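3.2 Fixture congestion and squad rotation

Clubs that reach the later rounds of a knockout cup often play their league matches with a weakened side. Whether this costs them league points is disputed. Gape's earlier survey of coaches suggested that most believed it did, but the survey did not separate rotation from injury, and the two tend to rise together late in the season.

We followed eight semi-professional soccer clubs over one full season. Three of them, Kenar, Derkine and Uniyal, were still in the cup after the November break. The remaining five had only league matches left to play. Line-ups were taken from the referees' match sheets. A player was treated as rotated if he had started the previous match, was listed as fit, and did not start the next one. Goalkeepers were left out of the count.

Coaches were interviewed at the end of the season about how they had picked their sides. Interviews followed a fixed list of questions and were recorded with the coach's consent. Two coaches asked to see their transcripts before they were used, and neither requested changes.
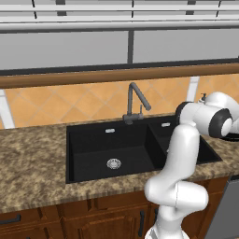
Figure 4. Simulated interior: grey upper panels, brown wooden rail and diagonally laid orange tile.

The cup clubs changed their starting side more often than the others, and the difference was largest in league matches played within three days of a cup tie. Derkine made the most changes and dropped the most points at home. Uniyal rotated nearly as heavily but kept its centre backs together, and its defensive record held up. Kenar changed little until the semi-final, then rested most of its midfield for an away match it lost.

Travel is a likely confounder. Some 60 of the league matches in the sample involved an overnight trip, and the cup clubs had a larger share of these. When overnight matches are removed, the gap in points narrows but keeps the same direction. The sample is too small to say more than that.

Player age had no clear effect. Coaches said they were more willing to rest older players, but the match sheets show little sign of it. The coach at Cerivitz, one of the five league-only clubs, named a 17-year-old winger as the player he rested most carefully.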